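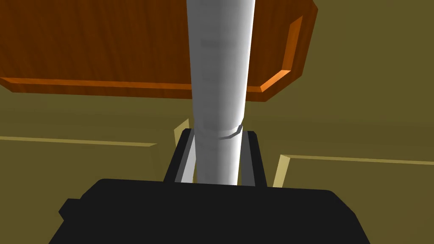 Caring for oiled wood when you live with messy people

I rented for years and never owned a stick of real wood furniture, so when we finally bought our kitchen table I treated it like a museum piece for a whole month. Coasters everywhere, me hovering with a cloth at every meal. Then somebody put a hot casserole straight down on it and I got a white ring the size of a dinner plate, and that was the end of the museum. Since then I've tried most of the tricks people pass around, ruined a couple of patches and fixed nearly all of them. These are the ones I still use.

Everyday wiping

A damp cotton cloth, well wrung out, and then a dry one right behind it. That really is it for most days! I used to spray an all-purpose cleaner on everything and the table slowly went dull and a bit sticky, especially where people rest their arms. If there's grease, I put one drop of dish soap in a bowl of warm water and go over it with that, then plain water, then dry. Always along the grain. Microfiber is fine on a sealed finish, but on my oiled top it leaves lint in the rough spots and I end up picking it off with my fingernails.

White rings

White usually means moisture trapped in the finish and you have a decent chance of getting it out. Dark means the water got down into the wood and you're looking at sandpaper (more on that in a minute).

For white rings, try these in order:

Leave it alone overnight. Some of mine faded by breakfast.

Lay a dry cotton dish towel over the mark and run an iron over it on the lowest setting, no steam, a few seconds at a time. Lift and check. Keep lifting and checking – I got impatient once and made a second mark next to the first.

Rub in a little plain mayonnaise or petroleum jelly, leave it for a few hours, wipe it off. Mayonnaise smells like lunch, so I've switched to the jelly.

Toothpaste gets recommended a lot. It's an abrasive, and on my old side table it left a cloudy patch I could only see from the couch, which is of course where I always sit.

Scratches

Light ones on darker wood: rub with a walnut half. I thought this was an old wives' tale, but the oil does darken the scratch enough that you stop noticing it. For anything deeper I use a wax filler stick. Mine is from Stuma and cost 4 dollars. Buy one shade lighter and one shade darker than you think you need and blend them, then scrape off the extra with an old library card.

Re-oiling

Twice a year for us, once in February and again in July. In between I do the water test: flick a few drops on the surface, and if they bead up you can leave it, if they soak in it's time.

Clear everything off and clean it the night before so it's properly dry. Sand lightly by hand with 200 grit, or whatever fine paper you have near that, then vacuum and wipe off the dust. Put on a thin coat with a lint-free rag. Thin! My first time I poured it on like salad dressing and had a tacky table for a week. I set the kitchen timer for 35 minutes and then wipe off every bit that hasn't soaked in.

Don't forget the underside. I skipped it for years, and then a leaf started to cup at one end. Wood that's sealed on one face and bare on the other takes up moisture unevenly, so now I crawl under there with a flashlight and give it a coat too. Edges as well, and the end grain gets a second helping because it drinks the stuff.

Please be careful with the rags. Oily rags bunched up in a trash can can heat up and catch fire by themselves. I spread mine flat outside on the concrete until they're stiff and dry, well away from the house, and check what my town wants done with them after that.

Wobbly legs

Before you fold up a piece of cardboard, get down and check the bolts. Heating season dries the wood out and things loosen. I go around all of ours with a hex key every fall, a quarter turn each, and stop when it feels snug. Felt pads go on after that, the nail-in kind if your chairs get dragged like ours do. The stick-on ones collect dog hair and slide off by the weekend.

Next I want to tackle the drawers in the hall dresser, which squeal. I've got a candle stub set aside for the runners and will report back.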